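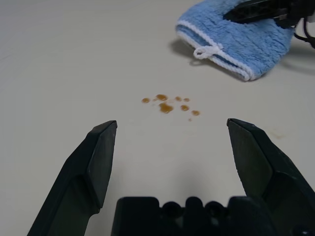
Ticket: Allow prompts turning up late, Zurkport export dies halfway

Opened by: Andri Zaugg, Imhof
Opened: 2 August 2024
Product: Vorkham client portal, with Zurkport export and the Allow sign-in app
Status: Solved, left open for one follow-up

What's going wrong

Hello all! I look after the dealing records at Imhof, and every month I pull the trade confirmations out of Vorkham using Zurkport so they can go to our auditors. It's always been a dull job in the best way: press export, approve the prompt on my phone, make a coffee, come back to a nice big file.

This month it won't play. I press export, the progress bar gets going, and then everything stops with "Session not confirmed". The Allow prompt does come through on my phone, but by then the export has already given up. If I tap approve anyway, I get a cheerful green tick and nothing whatsoever happens on the computer (very annoying, that tick).

There are 480 confirmations in the July batch, so downloading them one at a time is a last resort. Signing in to the portal is fine, by the way. I can see holdings, cash and the message centre as normal.

First reply from me, after a bit of poking

I've been through the usual things. Signed out and in again, cleared the browser's stored data, tried a different browser, restarted the phone, and switched the phone from the office wifi to mobile data. The last one made me hopeful for a moment, as the prompt came a bit quicker, but the export still failed.

I also timed it. Zurkport waits 70 seconds for an answer and then drops the session. The prompt was landing just after that on every go.

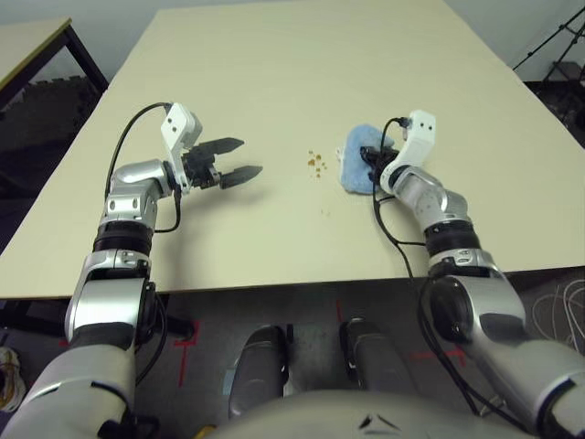
Two robotic arms reaching over a large cream-coloured tabletop.

One more thing that worried me more than the export, if I'm truthful. The sign-in history in Vorkham lists a second device against my name, labelled only "Registered phone". I have one phone. I've asked our office manager to freeze my export rights until somebody can tell me what that device is, and I've changed my password in the meantime. I haven't approved any prompt I didn't start myself.

Vorkham support asked

Has the phone been replaced lately, and was the old one removed from Allow before the new one was added?

My answer

Ah. Yes, it was replaced in July, and no, I didn't remove the old one. I set up Allow on the new handset by scanning the code in the portal and assumed the old entry would be swapped out. The old phone was wiped and went back to the leasing firm.

Support checked the registration date of the mystery device and it matches the day I first joined, so it's my old phone and no stranger. Big relief! They also looked for approvals from it after the handover and found none.

What they think is happening

As I understand it (do correct me if I've muddled this), Allow sends export prompts to devices in the order they were registered. It tries the old phone first, waits for it to answer, gives up, and only then tries mine. Ordinary sign-in uses the code shown in the app, so that never had the delay, and I'd never have noticed without Zurkport.

What I did to fix it

1. Signed in to Vorkham and opened Security, then Devices.
2. Picked the older "Registered phone" and chose Remove. It wants your password again at this point.
3. Signed out of every session using the link at the bottom of the same page.
4. Opened Allow on the new phone, went to Settings and pressed Refresh registration.
5. Renamed the one remaining device to something I'd recognise.
6. Asked our office manager to turn my export rights back on.

Watch out at step 4. The refresh failed the first time with a blank white screen, and I had to close the app fully and try again. 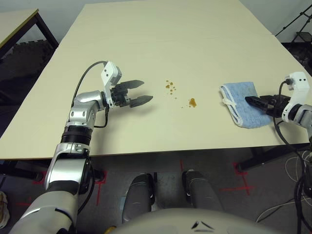 An open gripper just above the pale table surface.

Result

The prompt now arrives almost as soon as I press export. I ran a small test with seven confirmations first, and that went through, so I got brave and ran the whole July batch. It finished, and the number in the file matches the number in the portal. I opened a couple from the start and the end and they look right to me.

Still open

Could Vorkham please show the date each device was added on the Devices page itself? At the moment only support can see it, and I spent a rather sweaty morning thinking somebody was in our account. I've put it in as a feature request too, and I'm leaving this ticket open until I hear back on that. Thanks for being so patient with me!

Andri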